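A day at the Tunstall bindery open day

We had been meaning to go for years, and every year something came up, usually the garden or a grandchild. This time I put 9th June on the calendar in red pen and told everyone we were busy, and off we went with a thermos and far too many sandwiches for a 53 kilometre drive.

Tunstall is one of those old bookbinding works you could pass a hundred times without noticing. It sits behind the feed store on the Ovell road, a long brick building with a green door, and for one day a year they let the public wander through. Parking was on the grass, and there was already a good queue for the morning tour when we pulled in (I blame the thermos, we had stopped at the lookout).

They put us in a group with some lovely people from the historical society at Folen, and we started in the sewing room. I had never really thought about how a book holds together! The pages are folded into little bundles, each bundle is sewn through its fold, and then the bundles are sewn to one another along tapes or cords. Our guide let us each have a go on a practice frame. Mine came out looking like a badly darned sock, but she was very kind about it and said the thread was at least in the right holes.

From there it was on to the question everybody had come with, which was what to do about old family books at home. You should never pull a book off the shelf by the top of its spine, we were told, and I went quite pink, having done precisely that my whole life. Push the neighbours back a little on each side and take hold of it by the middle.
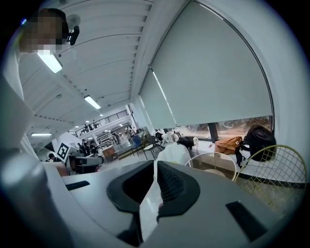 Evie Wragg wanted to know whether that still applied to a shelf packed so tight that nothing would budge, her father's study being exactly like that, and she wondered if it would be kinder to the books to take out a whole row at once. Yes, was the answer, and then put back one fewer than you took out. There was a fair bit of laughing at that, and some guilty faces.

The other thing I scribbled down was about sunshine. Red and purple cloth fades the quickest, and once the colour has gone there is no bringing it back, so a nice bright window is a poor home for a good set. Damp is worse again. A fellow from Folen told us about a box of hymn books left in a shed one November and forgotten, and I will spare you the rest.

Lunch was in the yard, sausages and onions and a very good lemon slice, and then we took ourselves through to the finishing room, which was my favourite part of the whole day. Finishing is the fancy end of the trade, the gold lettering and the bands and the little crests. The heated brass tools hang in racks along the wall, 98 of them, some worn so smooth at the handle that they shine. The oldest came from a workshop called Sultberg that closed when my mother was a girl. You warm the tool, test it on a damp sponge, listen for the hiss, and then press it through the gold leaf in one go without wobbling. I would need a lie down afterwards.
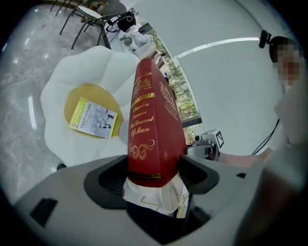

Brenda Hulme

I do love a book with a bit of gold on its back, and Darwin in red and gilt would brighten any shelf. My grandmother kept her good books in the front room behind glass, and we were only allowed at them on Sundays after we had washed our hands. It seemed terribly strict at the time. Having now seen how thin gold leaf is (you can't pick it up with your fingers, it simply vanishes into your skin), I have rather more sympathy for her.

We also learned that you should leave the polish in the cupboard. A soft dry brush, working away from the spine along the top edge with the book held firmly shut, is all most books ever need.

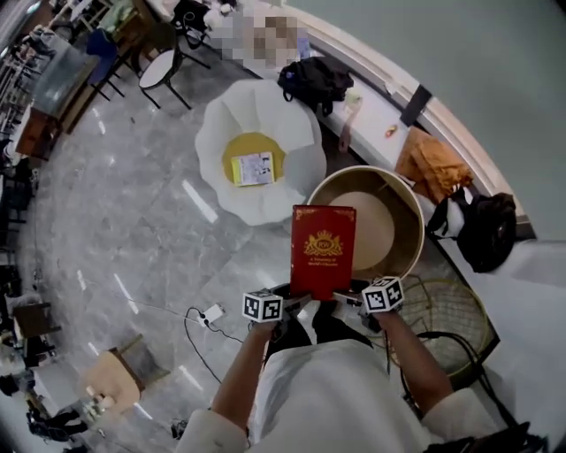 After the finishing room there was a small sale table by the door, and I am afraid I lost my head a little. I came away with a bone folder, a packet of marbled paper and a repair kit that cost me 52 dollars. My husband bought a pencil. On the way out we signed the visitors' book, which had been bound on the premises, of course, and I noticed it opened perfectly flat.

If you are thinking of going next year, wear flat shoes, as the stairs up to the paper loft are steep, and bring cash for the sausages. The afternoon tour is said to be the quieter of the two. We got home just before dark and I had the atlas off the shelf before I had my coat off, by the middle, thank you very much.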